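Wrist camera pose drifts after Flomano 2 update
904 views · 2 shares

purmont_ctl
Since the June release of Flomano, my wrist camera pose estimate creeps while the arm is parked. Joint encoders are flat. The visual tracker is fed at 100 Hz and the filter slowly walks off to the left. Same config as before, feature cap at 2000.

greywater
Check how many features survive the match step, not the cap. The new default mask is smaller. If it doesn't cover the fingers, you're tracking the gripper as though it were part of the world.

purmont_ctl
Mask is off. The Fliseder driver used to apply its own.

tickrate
I don't buy the mask theory for a parked arm. Fingers and background are both still, so neither should pull the estimate. I'd look at the process noise first.

greywater
Parked, sure, but he initialises on the way in. Bad landmarks from the approach stay in the map. Post a frame from the parked pose.

purmont_ctl
Parked pose, raw:

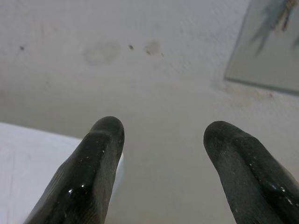
Wrist cam, gripper open, facing the wall. No mask applied.

greywater
Bright glints on the left finger, and a pale wall with a few faint marks. I'd bet your corners are mostly on the rubber. Turn the mask on and rebuild the map.

tickrate
Fair, that's a poor view for any tracker. I still think the noise setting is wrong. Mendoza branch has the old values if you want to compare.

purmont_ctl
Will run both separately and post the logs.

6 comments hidden · Share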